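The Return of the Mending Room

March 9, 2000

For most of the last half century, the public library in Endby lent books, maps and a small number of framed prints. Since February it has also lent the use of a room on its lower level, where residents may bring clothing and household linen in need of repair. The room holds two sewing machines, a pressing table and a wall of thread sorted by color. It is open to any cardholder, and there is no charge.

The arrangement is modest, but it belongs to a wider change in the way towns of this size regard their older skills. Home sewing was once taught in every school in the district. By the time the last classroom in Ukbridge gave up its machines, few families objected. Ready-made clothing had become cheap, and an evening spent turning a collar seemed a poor use of time. The skill did not vanish, but it withdrew into private houses, and younger people had little chance to see it practiced.

The library's records show how quickly interest has returned. In its first weeks the mending room received 109 bookings, many of them from people who had never threaded a needle. Staff had expected requests for dressmaking. What visitors wanted, for the most part, was help with buttons, split seams and trousers that were too long.

## A Longer History

Endby has some claim to the subject. The Fortin mill, which stood beside the river until its closing, employed 1,078 people at its height and produced plain cotton goods for the regional trade. Its workers were permitted to buy flawed pieces at a reduced price, and a habit of careful repair grew up in the streets nearby. Sheets were cut down the middle and rejoined with the worn parts outward. Work shirts were patched from the tails, and the tails were replaced with whatever was at hand.

The Pastudon Collection, housed on the floor above the mending room, preserves many of these articles. Among them is a child's coat that was let down, taken in and let down again - the marks of each change can still be read in the lining. Visitors to the mending room are encouraged to see the collection before they begin. Older repairs were seldom invisible, and beginners often take comfort from that.

## Woven and Knit

The most frequent difficulty is one the mill workers rarely faced. Much of what people wear today is knit, and knit cloth does not behave as woven cotton does. It stretches under the needle, rolls at a raw edge and will pucker if the thread is drawn too tight. The library's instruction sheet advises a ballpoint needle, a narrow zigzag and a practice run on scrap.

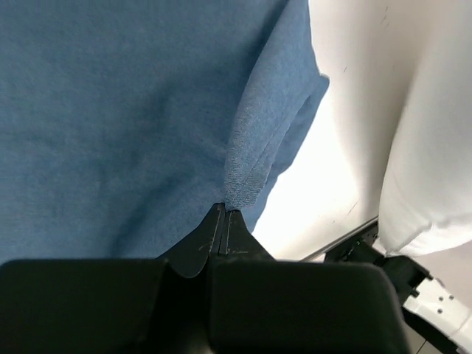
Hems deserve particular attention, and the library now gives them a session of their own. A hem is the part of a garment that takes the most wear, and it is also the part most often repaired in haste. Beginners are asked to study a sound one before unpicking a damaged one. On a soft blue knit, for instance, the folded edge is plainly thicker than the cloth beside it, and the line of stitching can be followed along its length even where the edge curls outward. Once the eye has learned to find that line, the work of matching it becomes much easier. The session ends with pressing, for which the library supplies the iron and asks visitors to bring a clean cotton cloth. Places may be reserved at the main desk, and a second session will be added if demand continues through the spring.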